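Interviews > Books > Memoir

Nisha Pathak kept her first memoir in a drawer for nine years. It came out in June under the title Pliston, after the street where she grew up, and the small press behind it, Loureiro, has already gone back for a second printing of 800 copies.

She did not plan to write about her family. "I wanted to write about my mother's record shop," she told me over the phone. "Then I got to the second chapter and my father walked in, and he wouldn't leave."

The first draft ran to 903 pages. Pathak typed it at night after her shifts at a hospital billing office, and she says most of it was bad. "I put in every argument I could remember. My editor sent it back and asked which three I would miss."

She cut it down over two winters, working from letters and a box of sales receipts. The shop closed when she was in high school. On its last day the register took in $29.88, and the slip from that day is reproduced inside the back cover.

I asked whether her family had read it. Her brother has, twice. Her mother read the chapters about the shop and stopped there. "She said I got the carpet wrong," Pathak said. "I fixed the carpet."

She reads other people's memoirs slowly, a chapter at a time, and avoids the ones by musicians she loves. "I read one when I was twenty and couldn't play his albums for a year — I kept hearing him complain about his manager."

Her next book, Drutholm, is a novel. She has a title, a narrator and a first page, and would not say much more about it. She did say that the narrator sells pianos and can't play one.

Pathak still works at the billing office three days a week. She writes on the other days, starting at six, and stops when she gets hungry.
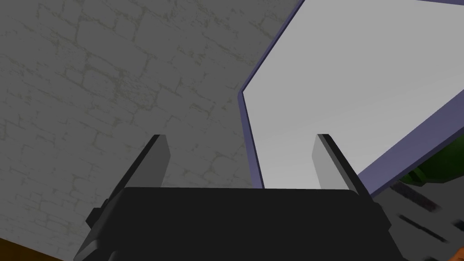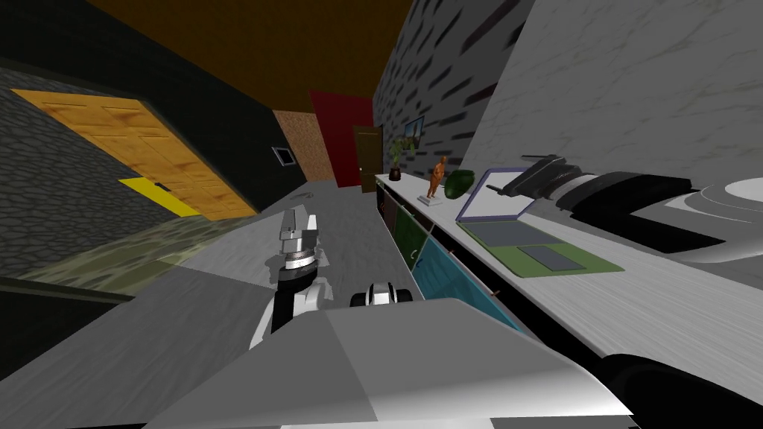

Computer renderings. The second has a paneled wooden door set in a dark gray stone wall.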